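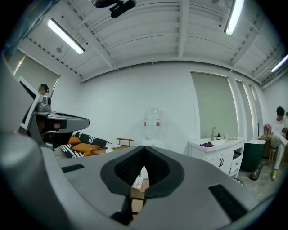 Cushions are where a tidy room goes to lose its nerve. You can wipe every shelf and still have a sofa that looks as if it has been slept on by a committee. Pick one color and stop there: orange cushions on a striped sofa look like a decision, and the stripes hide the crumbs. Wash the covers inside out at the coolest setting, zipped, and put them back on slightly damp so they dry to shape. The zipper on my Dewan covers gave up after eight washes. A candle stub rubbed along the teeth got it moving again.

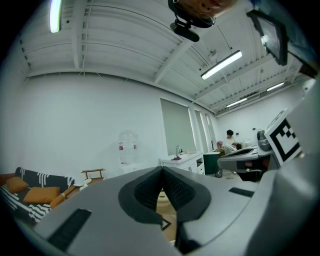
Page last changed: Thu 1 October

Tube lights are honest about dust, so clean them first – switched off, cooled down, with a dry cloth only. Work your way down from the ceiling and leave the floor for the end, however badly it is calling you. Ribbed metal ceilings want a long-handled duster run along the ribs. Go across them and you will be wearing most of it.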